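Talk notes, Andbridge library evening, 9/26/23
Speaker: Naledi Msimang
Washing less, mending sooner

Slide 1. Say hello, thank Hammad for the room. Ask who has thrown out a towel this year. Wait for hands.

Slide 2. The Amutcombe survey. 137 households replied. Most wash towels after every use and at 60. Don't read out the table, it's in the handout.

Slide 3. What heat does to cotton. The loops flatten and the hems go first. Keep this short, Keabetswe covers fibres after the break. 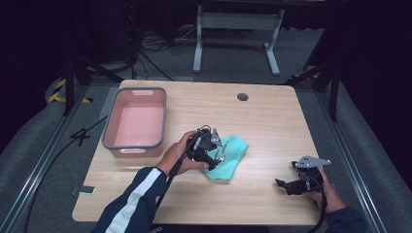 Slide 4. Sorting. Go by weight of cloth first, then by colour. A heavy towel in with thin shirts means the shirts come out overdried. Zips done up, pockets emptied.

Slide 5. Line drying. Somebody will ask about October. Answer: indoors, window open, one layer on the rail. Mention the Dunbar flats, where the drying room was brought back into use and 11 flats now share it.

Slide 6. Mending. Pass round the two hems, machine and hand. Show the blanket stitch slowly, then once more.

Slide 7. Questions. If short of time skip slide 5 and go straight to the hems. Handouts are by the door, needles to be returned to Steinar.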